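About Gastby

Gastby is an upholstery workshop and furniture store on Modside Road. We repair, re-cover and sell seating for homes, waiting rooms and small hotels. The business was started by Gopinath Thevar in a rented garage with one sewing machine and a pair of sawhorses. He ran it alone for the first few years and moved to the present building when the garage could no longer hold the sofas.

Gopinath retired in October and the shop is now run by Murali Achari and Blair Baird. Murali came here as an apprentice and does most of the frame work. Blair handles orders, fabric and the showroom. Shadi Zein cuts and sews. Karthikeyan Murthy drives the van and does the on-site estimates.

What we do

Most of our work is re-covering chairs and sofas that people already own. We strip the piece down to the frame, check the joints, replace webbing and springs where they have failed, and put on new padding and cover fabric. A dining seat can be done in a day or two. A three-seat sofa takes longer, and we will give you a date when we have seen it.

We also make loose cushions and window seat pads to measure. Bring a paper pattern if the shape is not a plain rectangle. If you can't make one, Karthikeyan can come out and do it for a small charge, which is taken off the bill if you go ahead.

We do not work on car seats, boat interiors or leather recliners with motors. The Hatelico shop across the river takes recliners and we are happy to pass along their number.

Fabric

There are 56 fabrics on the sample wall, mostly plain weaves in browns, grays and greens, with a smaller group of prints. You can borrow up to 3 samples for a week with a deposit. Colors look different under our lights, so please take them home before you decide.

Our main supplier is Namboodiri, a mill we have bought from since the garage days. They still weave the heavy tan cloth that Gopinath used on his first hotel order. You may supply your own fabric. Ask us for the yardage first, and allow extra for stripes and large patterns.

The showroom

The front room has finished pieces for sale. Some are made here and some are older pieces we bought, repaired and covered again. Everything has a tag with the price and the year the work was done. Customers are welcome to sit on anything.

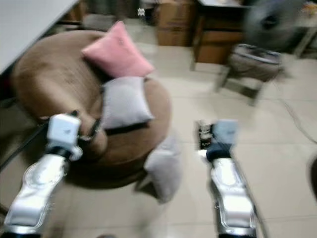 Round chair in tan-brown fabric, with cushions.

Round seats take more time than square ones. The fabric has to be cut in sections and eased around the curve, and the quote will reflect that.

Prices and visits

Estimates in the shop are free. Home estimates are free within 29 miles. We ask for 50 percent when the work is booked and the rest on delivery. Repairs to frames and seams are guaranteed for as long as you own the piece.

The shop opens at 9 a.m. and closes at 5 p.m. Parking is behind the building, and the loading door is on the same side. Ring the bell if you have something heavy to bring in.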